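Writing a First-Person Opening: Guidance for Entrants

Entries for the Perstead Fiction Workshop must open in the first person and run to no more than 330 words. The following steps are recommended by the course tutor, Stela Sandu.

## 1. Begin inside the trouble

Place the narrator in a difficulty by the end of the first sentence. Background, weather and family history may follow later. Entrants should write for 15 minutes without stopping and correct nothing until the time is up.

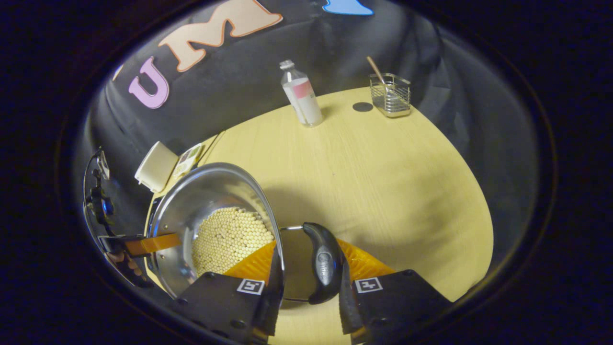 ## 2. Choose one object

A narrator becomes believable through what he or she notices. Select a single household item and let the narrator have an opinion of it. A steel pot holding a heap of small pale beads, for instance, could be an inheritance, a debt or a nuisance, depending on who is speaking. Avoid listing its features. One detail, such as the shine of the rim, is sufficient.

## 3. Read aloud and cut

Read the draft aloud at normal speed. Remove any sentence the narrator would not say to a friend. Entries should be sent to Elias Atallah at the Bivwood office by the end of November, with the title on a separate sheet.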